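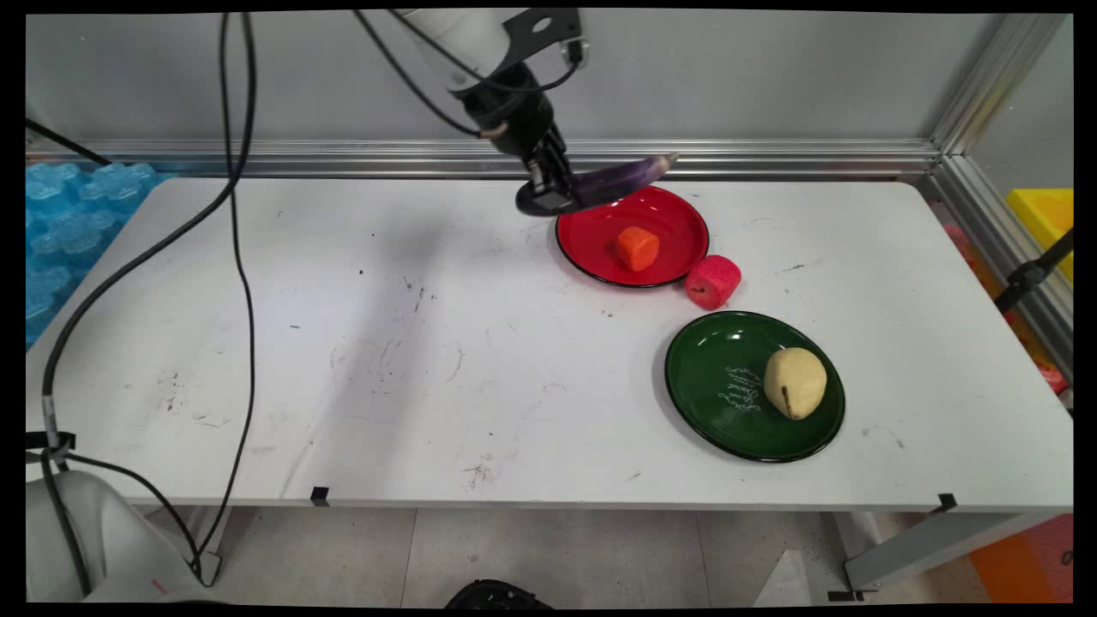 Vallano Tabletop Gripper Comparison

README, last revised 2020-11-24

Thanks for stopping by! This folder holds the recordings and notes from our side-by-side trial of two parallel grippers, the Uren and the McGrath, on one arm and one table, picking up toy food and putting it on plates. We started in August with the idea of settling a purchasing question and ended up with enough material that it seemed a shame to leave it on a lab drive, so we tidied it up (mostly) and wrote this page to go along with it.

What was tried

Every episode is a single pick and place. The operator gets a short written instruction such as "put the eggplant on the red plate" and drives the arm by hand controller until the object is down and released, or until time runs out. There are 300 episodes in all, split evenly between the two grippers. We swapped the grippers at the end of each day and not in the middle of one, so if you see a slow drift in lighting within a session, that's the windows and has nothing to do with the hardware.

The toy food is the ordinary kind sold for play kitchens, some of it smooth and some of it foam. We picked it over the usual wooden blocks because the shapes are awkward in different ways. A long shiny thing held near one end wants to swing, and a soft pear lets you squeeze a good deal harder than you need to without complaining, which is nice for beginners but tells you very little about force control. We'd love to see somebody repeat this with heavier things.

Cameras

Each episode comes with two video streams. The fixed camera looks at the whole workspace and is the one to watch if you just want to know what happened. The wrist camera rides along with the gripper and is the one our own models leaned on the most.

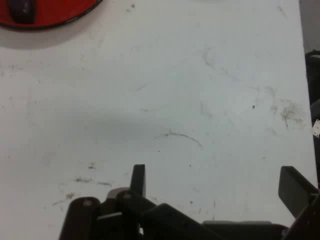 Please don't assume the wrist view is the same for both grippers. The mounting plate is shared, but the fingers are different lengths, and after each swap the camera went back on by eye – close, but never identical. The calibration file in each session folder is the one to trust. If you crop the wrist video, leave the bottom part in, as the fingers are the best cue you have for how far open the gripper is. The recorded opening value lags the video slightly in the first 7 sessions, before we updated the Trunier controller.

How it went

The McGrath finished 88 percent of its episodes. The Uren came in lower, mostly on the small round pieces, though our operators liked it better for long objects and said so often. We ended up keeping both, which will surprise no one who has worked in a lab.

Known problems

The instruction text is missing for 4 episodes. They're listed in missing.txt and we left them in, as the video is perfectly good.

The table was not cleaned or repainted between sessions. If your model is touchy about marks on the surface, you may want to check for that before blaming the gripper.

Success labels were entered by the operator right after each episode. A piece resting on the rim of a plate was counted as a success by some people and a failure by others – we've since agreed on success, but the old labels haven't been redone.

Using the files

Start with sessions.csv, which gives the gripper, the date and the folder name for every session. Questions and corrections are very welcome through the project tracker, and if you find a mislabeled episode, please send us the session and episode number along with it.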